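From: Macarena Salcedo
To: Zellwood makers list
Subject: Re: Storing bar stock in deep bins

Tetteh Ankrah wrote:
> We inherited a big metal bin and I'd like to keep our colored bars in it,
> but I'm worried about the finish. Do you line yours? And does
> everybody just pile everything in together?

Hello Tetteh, and hello to everyone I haven't written to since March!

I've gone back and forth on lining for years, and I'm happy to go on about it for as long as you'll let me. We tried carpet scraps first (please don't, they hold every bit of grit), and then rubber matting, which Marisol Figueroa still swears by.

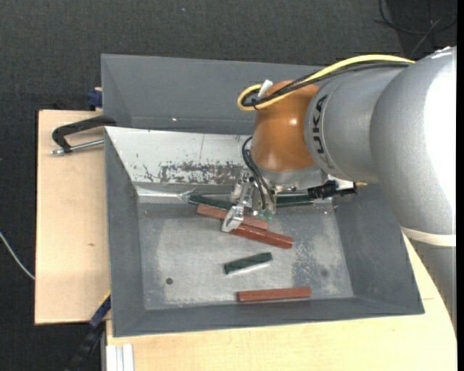 Paint is what I'd worry about least, to be truthful. A bin is a thing to drop metal into, and it's going to get marked. Look at the sloping surface in front of the tall back panel, where the coating is worn and scratched in a patch along the lower part, all dark gray and brownish flakes. I'd brush any loose bits off a patch like that, touch it up if you feel like it, and carry on - the bars matter more than the bin does.

As for piling, we sort by length first and color second, and keep anything under 6 inches in a separate tray. Genji Nomura does it the other way round and seems perfectly content.

Let me know how you get on, and do say hello to Wakana for me!

Warmly,
Macarena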